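Treltero Picture Book Review Corpus

A collection of reader reviews of picture books and early chapter books, gathered from the Treltero reading site and cleaned up for text work. This file covers what is in the release, how it was put together, and what to watch out for when using it.

What you get

The release has 1,291 reviews in English, written by adult readers: parents, school librarians, teachers, bookshop staff and people who simply like picture books. Each review is about one title. The reviews cover 327 titles, so most books have more than one review, and a few popular ones have a lot more than that.

Files in the folder:

reviews.tsv - one review per line, tab separated
titles.tsv - one book per line, with the title id, form and age band
splits.tsv - which split each review belongs to
tags.txt - the full tag list with a short definition for each
CHANGES.txt - what changed between versions

All files are UTF-8 with Unix line endings. There are no quoted fields. Tabs and line breaks inside a review were replaced with a single space, so you can split on tabs without a parser.

Columns in reviews.tsv

review_id - stable across versions. If a review is removed, its id is not used again.
title_id - matches the first column of titles.tsv
rating - whole number from 1 to 5, or blank if the reader left no rating
read_aloud - yes, no or unknown
reader_role - parent, librarian, teacher, bookseller, other
tags - separated by semicolons, may be blank
text - the review itself

A blank rating means no rating. Earlier versions wrote these as 0, and that pulled the averages down for anyone who loaded the column as numbers. If you have code written for version 1 or 2, check this first.

Where the reviews came from

Treltero let its members post reviews and mark them as open for reuse. Only reviews marked that way are included. The marker was off by default, which means the corpus leans toward members who read the settings page. These tend to be longer-standing members who write longer reviews.

A second, smaller set came from the Marncombe library reading group, which collected its reviews on paper forms during its monthly picture book table. Those were typed up by hand. The spelling was left alone except where a word could not be read at all, and in those places you will find [unclear] in the text.
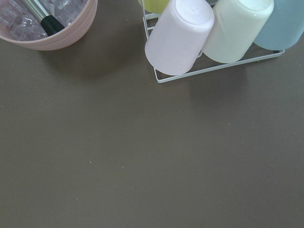 Cleaning

Reviews longer than 2,000 characters were left out. Most of them were plot retellings of every page, and a handful reproduced the whole text of the book, which we can't redistribute.

The other steps, in the order they were run:

1. Removed exact duplicates. Where the same reader posted the same text under two editions, the earlier one was kept.
2. Removed reviews that were only a rating with no text.
3. Replaced the names of children, schools and towns with [child], [school] and [town]. Names of characters in the books were kept.
4. Removed web links and email addresses.
5. Merged editions. Hardcover, paperback and board book versions share one title_id unless the text of the book differs.

Step 3 was done by script and then read through by hand. The script had trouble with books where the main character has a common first name, and with reviews where the child at home has the same name as the child in the story. If a sentence reads oddly around [child], that is probably why.

Tags

Tags were added by hand using the Halonen list, which was drawn up for this project and is given in full in tags.txt. They describe what the review talks about. They do not describe the book. A review tagged bedtime mentions reading at bedtime, whether or not the book is a bedtime story.

The tags people ask about most:

illustration - any comment on the art, including one as short as "nice pictures"
rhyme - comments on rhyme or rhythm, good or bad
pacing - too long, too short, slow start, rushed ending
reread - the reader mentions being asked for it again
sensitive - the review mentions death, illness, divorce, bullying or fear
gift - bought for or recommended as a present

Each review was tagged by two people working separately. Where they disagreed, a third person decided. Agreement was good on rhyme and gift and poor on pacing. Readers often say a book "drags" when they mean the words are dull, and the two taggers rarely treated that the same way. We would not build anything important on the pacing tag.

Splits

There are 3 splits: train, dev and test. They are divided by title, so no book appears in more than one split. If you shuffle and re-split by review, your scores will go up and won't mean much, as reviews of the same book repeat character names and plot points.

The test split has the same spread of ratings as the rest, as near as we could get it. It does not have the same spread of reader roles. Librarians are over-represented there.

Known problems

- Ratings run high. Fours and fives make up most of the corpus, and one-star reviews are rare.
- Age bands in titles.tsv come from the publisher where we had them and from our own guess where we didn't. The column age_source tells you which.
- Wordless books are listed with form = wordless, but two of them have a short note from the author at the back and some reviews refer to "the text". Leave those in or drop them as you like.
- Translated books are listed under the English title only.
- read_aloud is unknown for nearly all the paper forms, as the form had no box for it.

Using it with Nirkia

If you are loading the corpus into the Nirkia annotation tool, import titles.tsv first. Nirkia rejects reviews whose title_id it has not seen, and it does so silently. Set the tag separator to a semicolon in the import window - the default is a comma, and two of the tag definitions contain commas.

Versions

Version 3 is the current one. It fixed the blank ratings, added the paper forms and moved the splits into their own file. Version 2 is still available for anyone who needs to repeat older results. Version 1 was withdrawn in November over names that should have been masked. Please delete any copies you have.

Removal requests

If you wrote a review and want it taken out, send the title of the book and the first few words of the review through the contact form on the Treltero site. It will be dropped from the next version and listed by id in CHANGES.txt.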